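Teaching the arm to pick up a plate

Apr 6, 2018

I've spent most of my free evenings since November on the simulated kitchen, and I finally have enough to write up. The short version is that I drive a robot arm by remote control around a kitchen that only exists on my computer, record everything it does, and then train a program on the recordings so the arm can have a go by itself.

The project is called Clellau. Dewanti Nasution wrote most of the recording side and I do most of the driving. We work on it from two different cities, so a lot of it gets sorted out over email.

The task for this round is the plate. It starts flat on the counter to the right of the sink, and it's meant to end up in the rack in the right-hand basin. I picked it over a mug or a bowl as I thought a flat thing would be easy. A plate lying flat on stone gives two fingers very little to hold, and you have to come at the rim from the right angle or you just push it along the counter. My first evening was mostly pushing it along the counter.

I drive with a hand controller. I move my hand, the gripper moves the same way, and the trigger closes the fingers. The arm works out for itself what the elbow should do, and sometimes I don't like its choice. Coming in over the counter with the fingers pointed down, I've learned to slow right down for the last bit and let the fingers meet the edge of the plate before I squeeze.
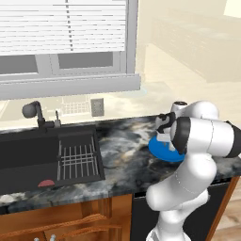

Closing on the rim of the blue plate, counter to the right of the sink.

We ended up keeping 76 runs. I threw out any where I dropped the plate, and also the ones where I stopped halfway to think. Dewanti noticed early on that if I hesitate in the recordings, the trained arm hesitates too, and then it can get stuck there for good. It doesn't know I was scratching my nose. So now if I lose my place I end the run and start again.

Each good run takes me 17 seconds when I'm warmed up. I do them in batches of 13 and then get up and walk around, as my wrist gets sore and the driving gets sloppy. I tried going longer and had to bin nearly all of the extra ones.

The other thing I changed was the view. For the first few weeks I drove only from a fixed view beside the counter, which is fine for getting the arm into the right area. It's poor for the last few centimetres, when the arm gets in its own way and hides part of the plate. Now I keep a second view open that rides along with the gripper. The whole kitchen tilts when I roll my wrist, and I felt a bit seasick the first couple of times.

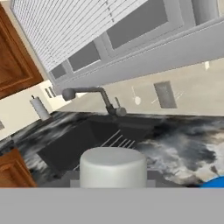
Having both recorded makes the files a lot bigger, but the training seems to want the close view. With the side view alone, the arm would head for the plate and close its fingers beside it. With both, it gets hold of the rim more often than it misses. I don't have a proper number yet. I'd like to run it 1000 times overnight with the plate starting in slightly different spots, and my old desktop needs more memory before I try that.

Liesl Wieser asked in the comments last time why I don't just write out the steps for the arm. I did try that, before any of this. I had a script with the plate's position typed in and it worked very well until the plate was moved over a little or turned the gripper a different way. I could have kept adding rules for each case. Showing it is slower at the start, but I can add a new case by picking up the controller and doing it again.

Next on the list is the rack. Letting go is its own problem, as the plate has to go in on edge between the wires and I keep opening the fingers too early. Dewanti thinks we should record that part on its own and join the two together later. I'd sooner keep it as one motion, so we're going to try it both ways and compare.

I'll put the recordings up once I've cleaned up the file names.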